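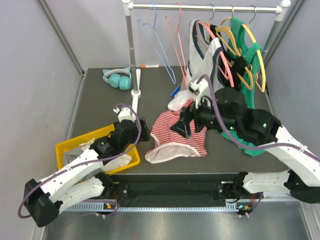

Le pressing sans les mains ? Yakubu Tamuno n'y croit qu'à moitié

Le kit s'appelle Jinura, il a deux bras et il range du linge. C'est du moins la promesse de la brochure. Yakubu Tamuno, qui tient une blanchisserie à Ludatholm, l'a eu deux mois à l'essai et n'a toujours pas signé le bon de commande.

« On me parle d'autonomie. Moi, je vois une table, une tringle, cinq cintres et un haut blanc sans manches. Chez moi, un samedi, il y a des housses, des ceintures qui pendent, des boutons arrachés. »

Il reconnaît au robot une certaine délicatesse avec les tissus légers. Le vêtement rayé rouge et blanc, en boule au milieu du plan de travail, l'intéresse davantage : « Tout le monde sait accrocher un débardeur. Donnez-lui un tas. »

Les cintres en fil l'agacent aussi. « C'est fin, ça bouge, ça s'emmêle. Les miens sont tous comme ça, je ne vais pas les changer pour faire plaisir à une machine. »

Reste la facture. L'abonnement au logiciel coûte 979 euros par an, en plus du matériel, et le devis d'installation est arrivé à part : 2182 euros. « Pour l'instant, personne ne m'a montré une journée entière de travail. On me montre des séquences », dit-il.

Babatunde Ogbonna, qui distribue le kit pour Oyelaran, répond que le réglage se fait chez le client et que les premières semaines sont toujours lentes. Combien de semaines ? « Ça dépend du linge. »

Tamuno hausse les épaules — la réponse, il l'avait déjà eue en février.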